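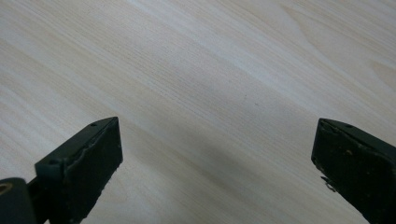
A pale wooden table is nice to live with, but it shows everything, and in winter we use ours for all things from breakfast to sewing. When the lines of the grain run straight and close together, as they do on this kind of top, wipe along them and never in circles. I learned this from my father-in-law in Gilo, who oiled one bench for 17 years and was very strict about it.

For daily cleaning, take a cotton cloth, wring it until it does not drip, and wipe once. Then wipe again with a dry cloth. Most marks come from water which was left standing.

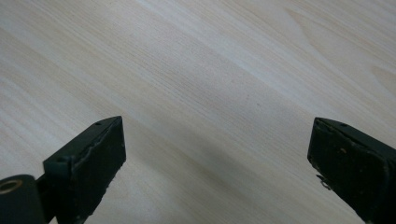 Light wood with a fine grain. Look at it from the side, near a window, to find dull spots.

White rings from cups can often be removed. Put a folded tea towel over the ring and press with a warm iron, no steam, for a few seconds. Lift, look, and repeat if needed. If the ring is dark, the water went deeper and you will need to sand. I use 100 grit only for burns, otherwise I start finer.

Please test every oil under the table first. The Kütt oil I bought in October made my test piece quite yellow, so I gave it to the garden chairs.
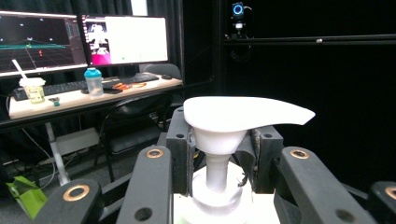
A pump head with a long spout.

Soap pumps get blocked in the same way in every house. Take the pump out, stand it in a cup of hot water and press it ten times or so, until the water comes through clear. If you refill your bottles, do not mix two soaps. Some of them turn to jelly together. Dry the foot of the bottle before you put it back on wood. 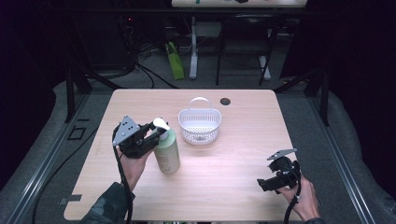

Tsion Kumsa
Household editor, Fleston
2024-12-08

A small basket with a handle is useful when you clean a table, because everything goes away in one movement and you do not push bottles across the surface. Slotted ones let the crumbs fall out, so shake them over the sink. If your top has a round hole for cables, clean its edge with a dry toothbrush, as a wet cloth leaves water in there.

Next time I will write about drawers that stick. Dry candle wax on the runners helps for a while.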